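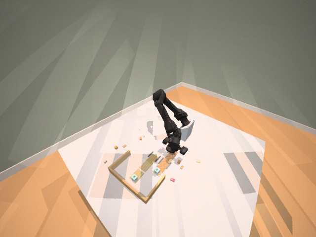 Sim arm keeps knocking the blocks around before it grabs anything (class project)

Asked by drirkari_kid
Tags: simulation, robot arm, school project, grasping

Hi all, senior year robotics elective, we have to do a tabletop cleanup task in simulation. Black arm, white table, wooden frame that's open on one side, bunch of little blocks and strips. Goal is get the small stuff inside the frame. Teacher (Ms. Stubbs) gives us 300 episodes to show a success rate and mine is awful.

What happens: arm comes down with fingers open, one finger clips a neighbor block, everything slides, then it closes on air. Worst with the two mint green blocks, one is already in the frame sitting on the long strip and the other is just outside the open side half touching the orange zigzag strip. The loose cubes farther out are mostly fine.

Tried so far:
- slower approach, no change
- more friction, now stuff sort of sticks and then jumps
- physics step 2 ms, was 5

Positions come straight from the simulator so it's not a vision problem. Team name is Flarkier if anyone else from the Storkmont league is reading. Due in a week, any ideas welcome

Edit: yes the strips are collidable. all of them.

2 answers

Answer from B. Lynch (marked as helpful)
Your fingers are wide open on the way down. Don't do that near clutter. Open to block width plus a little bit, go down, close. I'd guess half your misses go away.

Second thing, wrist angle. Are you rotating the gripper to line up with the block, or always coming in at the same yaw? For the block by the orange strip you want the fingers on the two sides that have nothing next to them. Easy way: try yaw every 15 degrees, check both finger boxes against every other object, throw out anything that overlaps, take what's left. If nothing's left, skip that block and get a different one first. Order matters a lot, do the loose cubes then come back.

Also put friction back to what it was. The jumping is probably contacts fighting eachother. If it still jumps at default look at your finger force, ours was set to 200 and the blocks weighed basically nothing. Dropped it way down and it calmed right down.

We did the same kind of task in March, different arm. Went from terrible to passing with only the yaw check.
Bláthnaid

Comment from drirkari_kid: ok the width thing was HUGE thank you. force was 202, no idea where i got that from. doing yaw tonight

Comment from B. Lynch: keep the seeds for the episodes that fail, you'll want to replay them

Answer from magbanua77
did you try a suction gripper, way easier. thats what i would use

Comment from drirkari_kid: not allowed, has to be the two finger one

Comment from magbanua77: oh. then idk, reinstall the sim maybe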